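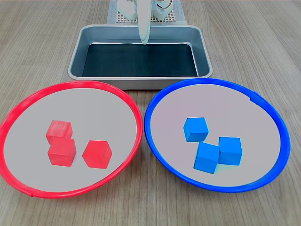

Fig. 2. Red cubes in the red-rimmed plate, blue cubes in the blue-rimmed plate.

Week 6: Sorting by color, and what we think it shows
Course notes, Early Learning Materials. Birdie Mbeki, December 2023

Color sorting turns up in nearly every activity catalog, usually with large promises attached. The Kaltis teacher's guide says a matched-plate task "builds logical thinking." Does it? Look at Fig. 2 before you answer. Each group of cubes sits on a pale floor inside a rim of its own color family. A child who put them there may have formed a category. The same child may have matched each cube to the nearest rim that looked right, one at a time, with no idea of a group at all. The finished plates look the same either way.

Note also that the match is loose. The blue rim is a strong royal blue and the cubes in it are closer to sky blue. Some of you will say this makes the task harder and therefore better. I doubt it. With only red as the alternative, a child has very little to decide.

The Skestham handout (reading 2) reports that 14 children finished a task of this type and calls this "mastery." It doesn't say how many were shown the answer first. Read the methods paragraph twice and write down what is missing.

Things to try before you believe a sorting result:
Take the colored rims away and use plain plates.
Add a cube that belongs in neither plate and say nothing about it.
Ask the child to sort again, a different way. With cubes that differ only in color this can't be done fairly, so bring other shapes.

Dexter Gallagher's objection from last term still stands: some children just like filling plates. Fine, but then call it filling plates in your report.

For next session: Schumacher, chapter 2, plus one page on a sorting toy you own or can borrow. Quote the claim on the box, then say what you would have to see to accept it.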